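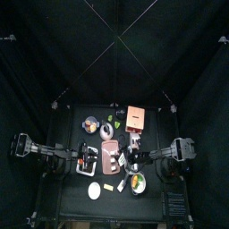
2019-09-28
Posted by the Jernwood kitchen blog

I have been sorting the small kitchen things this week, the ones that live in the Yule box and come out long before they should. Most of them are worth keeping. The white pot with the blue side handles is the one I like best, and it does fine as a place for the golden bread pieces, which used to end up all over the shelf. The white kettle with the black handle stays too. I keep the pink cutting board in the middle so the vegetables have somewhere to go.

The box itself is from Brudedeck and cost me 28 dollars with the lid. The lid has a split in one corner, so I taped it on the inside and wrote the contents on top in marker. Plates go in first, then pots, then food in a zip bag.

I still need a second bag for the green pieces. The store in Watusitz had some in September but only in the large size, and a large one takes up half the box. I'll check again when I go in for shelf paper. The old paper is coming up at the back and I only have one short roll left.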